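Our workroom on Saltlow, before and after the big sort

We moved into the upstairs room on Saltlow back in June, and I have been promising pictures to everybody who lent us a hand truck or a strong back ever since. Well, the page is finally up! I meant to post a whole gallery, but going through my folder I kept changing my mind over which ones were worth your time, so for now you are getting plenty of chatter and I will keep adding to the page as I go along.

A little background for those of you who only know us from the old place on Jondbridge. That room was 200 square feet with one outlet that behaved itself, and we loved it dearly, but you could not open the door all the way without moving a stool first. The new room is 455 square feet, which felt like a ballroom the first morning and then filled right up, the way rooms do. We spent most of the first month just deciding what went where, and then changing it, and then changing it back (the shelf for the hardware bins has lived in 6 different spots, and I still have my doubts about the one it is in now).

The unpacking went slower than anyone hoped. I had labeled the cartons by the wall they came from in the old room, which made perfect sense to me at the time and no sense at all once we had different walls. If you ever do this yourself, label by what is inside! We had 267 bins and boxes on the moving list, and I can tell you that the one with the extension cords was the very last to turn up, under a pile of moving blankets. 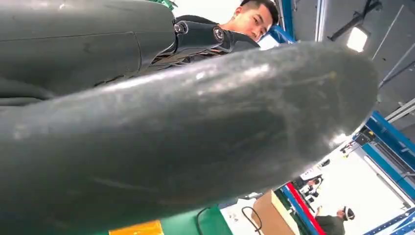 Overhead lighting was the thing I fussed over most. At Jondbridge we did all our close work under clip lamps, and by four in the afternoon everybody had a headache and a crick in the neck. Good light from the ceiling makes such a difference when you are bent over something small and fiddly, and I find I can stay with a job a good hour longer than I used to. I did keep two of the clip lamps, out of sentiment mostly, and they are in the drawer under the Demissie cabinet if you need one.

Speaking of the Demissie cabinet, that is the tall one with the shallow drawers, and it is the best thing we bought all year. Screws and bolts are in the top four drawers, sorted by length, washers underneath, and then a drawer of odds and ends that I am not going to defend. Please put things back where you found them, or if you can't remember, leave them in the tray on top and I will sort it out over my coffee.

The long bench came from Pirnitard and it took four of us to get it up the stairs, with a good deal of discussion on the landing. It has a dent in one corner now. I have grown fond of the dent.

Still to do: a second coat on the door, a proper hook for the broom, and something soft to stand on by the bench. More pictures when the door is dry.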